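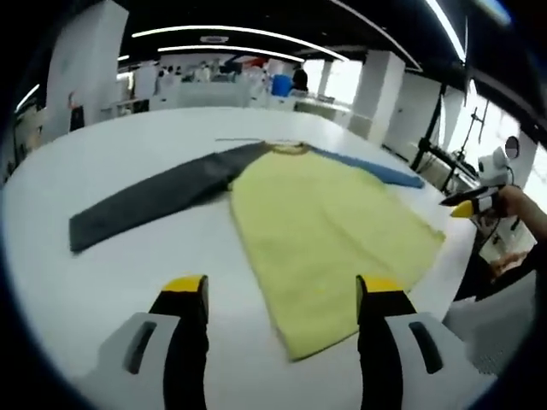 4. Preparing garments for the label press

The Greris press fixes name labels on school and sports clothes. Please read this section before you switch on the heat.

4.1 Wash the garment one time without softener and let it dry fully. Softener leaves a film, and the glue of the label does not hold on it.

4.2 Lay the garment on a flat table and smooth it with your hands. Do not use the press on a soft bed or a sofa.

4.3 Choose the place of the label. It must be at least 40 mm from any button, zip or printed picture.

4.4 Fold the parts which you do not need away from this place. 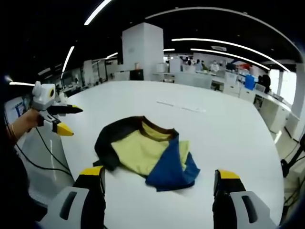 Shirt with the blue part folded over the yellow body.

Note: With shirts in several colours, test the heat on an inside seam first. Dark and light fabrics can react differently.

4.5 Set the dial to 100 for Caltano labels. For thick cotton you may go higher, but never over 200.

CAUTION: The plate stays hot after the lamp goes out. Keep children away from it.

If the label lifts at a corner, repeat from step 4.4 with a new label.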